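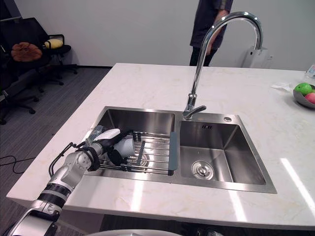
Lava-loiça de cuba dupla, com escorredor de varetas sobre a cuba da esquerda.

O regresso dos filmes de monstros em cópia "definitiva": vale a pena pagar outra vez?

Chegou à nossa caixa de correio, com a pompa do costume, o anúncio da nova coleção da Brenlow: 12 filmes de terror e ficção científica de baixo orçamento, todos da era dourada dos programas duplos, todos "restaurados a partir dos melhores elementos disponíveis". Quem compra discos há algum tempo já aprendeu a ler esta frase devagar. Os melhores elementos disponíveis podem ser um negativo original guardado em condições decentes ou uma cópia de 16 mm que passou anos a circular por estações de televisão regionais. O comunicado não diz qual dos casos se aplica a cada título, e quando escrevemos a perguntar recebemos de volta o mesmo comunicado em PDF.

Vamos por partes. Dos 12 filmes, sete já tinham saído em disco pela Clileo, em edições simples e baratas que ainda se encontram em segunda mão. Comparámos dois deles com os discos de amostra que a Brenlow enviou. No primeiro, a diferença é real: os negros têm detalhe, o grão parece grão e deixou de haver aquele halo branco à volta dos atores sempre que alguém passa à frente de uma janela. No segundo, francamente, alguém carregou no botão de reduzir ruído e foi almoçar. As caras ficaram de cera. Num filme em que o monstro é um homem com a cara coberta de cera, isto levanta até um problema de argumento.
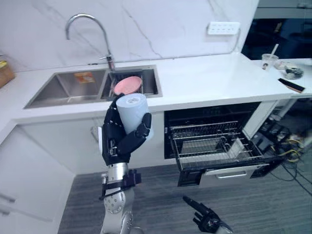 O som é outra conversa. A caixa promete uma pista "remisturada em 5.1" para todos os títulos, mas são filmes gravados em mono, com um microfone pendurado e um estúdio que apanhava os camiões da rua. O que se ouve nas colunas de trás é eco. Felizmente a pista mono original também lá está, escondida no segundo menu, e é essa que recomendamos, mesmo com os estalidos.

Depois há os extras. A Brenlow anuncia mais de 14 horas de material suplementar, número que nos pareceu generoso até percebermos como foi feito. Entram nessa conta os comentários áudio, que duram tanto como os filmes, as galerias de cartazes em reprodução automática e um documentário em quatro partes produzido pela Thiele, que boa parte dos leitores desta folha já terá visto, e talvez já tenha em casa. O documentário é bom. A terceira parte, sobre os técnicos de efeitos que construíam criaturas com borracha, arame e o que sobrava do filme anterior, continua a ser do melhor que se fez sobre o assunto. Mas apresentá-lo como novidade é esticar muito a palavra.

Os comentários variam. Há um, no filme do cientista que troca de cérebro com o assistente, em que o comentador passa dez minutos a falar de um contrato de distribuição e acaba por ser fascinante. Há outros em que se ouve claramente alguém a ler uma ficha técnica. As legendas em português existem, mas só nos filmes; extras e comentários ficaram em inglês, sem legendas de espécie nenhuma. O texto promocional fala em "edição pensada para o público português". Terá sido pensada depressa.

O preço é de 50 euros em pré-venda na loja Stunside, até 22 de junho de 2026, e sobe a seguir. Não nos disseram quanto. Já vimos este truque em janeiro, com a caixa dos filmes de vampiros: a pré-venda acabou, o preço subiu umas semanas e depois desceu para menos do que tinham pago os primeiros compradores. Ninguém nos garante que volte a acontecer, mas não apostávamos contra.

Quanto ao livrete, tem 27 páginas, das quais uma parte considerável são fotografias de cena já muito vistas. O ensaio de abertura repete a ideia de que estes filmes "refletem as ansiedades da era atómica". Alguns, sim. Outros refletem sobretudo a ansiedade de um produtor que tinha o cenário alugado só até ao fim da semana, e gostávamos de ler um dia um texto que começasse por aí.

Para quem não tem nenhum destes filmes, a caixa é um ponto de partida razoável, e há três títulos que nunca tinham tido edição com legendas por cá. O da ilha dos fungos gigantes é uma pequena pérola, com um último rolo tão sombrio que custa a acreditar que passasse em matinés. Para quem já tem os discos da Clileo, o nosso conselho é esperar pela venda avulsa, que a Brenlow não confirma nem desmente.

Os discos de amostra ficam connosco mais duas semanas. Se algum leitor tiver a edição antiga do filme da múmia e a quiser comparar com a nova, escreva-nos: a nossa cópia deixou de ler a meio do segundo ato.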